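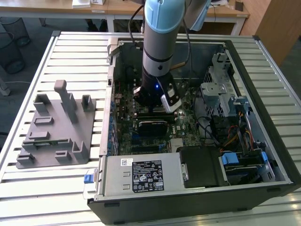
Tower on its side on the slatted table, side panel off. Graphics card still in its slot.

February 7, 2020

Spent most of today on the Dell tower from the Lisstead lot, and I've got grease on my good jumper, so that's me told. Panel came off easily enough. I do like the blue tabs on these, you can find your way round half the case without a manual (the drive bays especially). The power leads are a nuisance though, that red, yellow and black bundle flops about wherever it fancies, and I want to tie it back before anyone goes near the drive cage.

Thaddäus asked whether we could skip the graphics card and go straight for the processor. I'd say no, take the card out first, it only wants one catch and then there's so much more room! Mechthild's December notes say the same, page 93 of the old book.
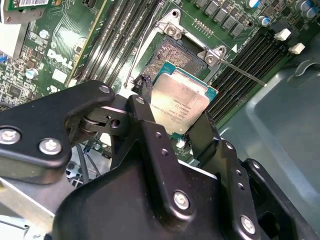 Xeon over the open socket, lever out across the memory slots.

The heat spreader has a few scuffs on it, nothing I'd worry about. What I do worry about is the pins. They're in the socket on this board, tiny gold things, and a bent one is a whole evening with the magnifier, as I found out on the Drikell machine. So: hold the chip by two opposite edges, keep it level when lowering, no sliding it about once it's down. Both levers well clear before you start.

Still to do: new paste (we're down to 2 tubes), find the missing cooler screws, ask Mechthild where she put the small torch.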